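Search this site
Go

How to Mix Your Own Fountain Pen Inks at Home
By Tianyou Meng
24 May 2022
Print | E-mail
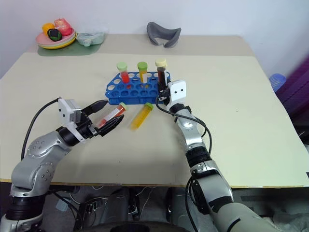
Mixing is cheap and easy to get wrong. I lost most of a bottle of Zotamora red my first go, because I poured first and thought later. So — small amounts. Tiny. You can always make more.

What you need

Two or three inks from the same maker. Same line if possible. A couple of blunt syringes, the kind without a sharp point. Small tubes or jars with lids that really seal. Distilled water. Paper towels, lots. A notebook you don't mind staining.

Fountain pen ink only. No India ink, no acrylic, no calligraphy ink with shellac in it. Those dry hard inside the feed and thats the end of the pen.

Start with drops

Don't mix in the bottle. Ever. Put one drop of each color on a saucer, stir with a toothpick, swab it on the paper you write on. Let it dry. Wet ink lies — most of mine dry a shade lighter and a bit duller.

Yellow is weak, dark ink is strong. If you're after an orange or a warm brown, begin with yellow and add the dark one drop at a time. Going the other way eats yellow like crazy.

Like it? Write down the drops before you do anything else. 3 yellow, 1 red, whatever. I name mine later. "Gilta" is four yellow to one brown and it's still the one I use for letters.

Scale up

Same ratio, now with the syringes. One syringe per color, don't share them. Two milliliters total is plenty for testing. Cap it, tip it over a few times, gently. Shaking just makes foam.

Label right away. Masking tape and pencil works, ink on a label smears the first time you spill.

Wait

Leave the mix overnight at least. A week is better. Then hold it up to a window and look for sludge on the bottom, strings, specks, anything stuck to the glass. See any, throw it out. Don't filter it and hope.

Bad smell or a skin on top, same thing. Out.

Try it in a cheap pen

Mine is an old Plokosari with a scratched barrel. Fill it, write a full page, leave it capped for a few days, write again. If it starts right up you're probably fine. If it skips, add a drop of distilled water and try agian.

Flush with cool water when you're done. Not hot. Keep going till the towel comes up clean, then let the parts dry nib down.

Storing

Dark drawer, lids tight. I make only what I'll use by July or so, old mixes get odd. Keep the recipe page even if you hated the color — saves you making it twice.

Print | E-mail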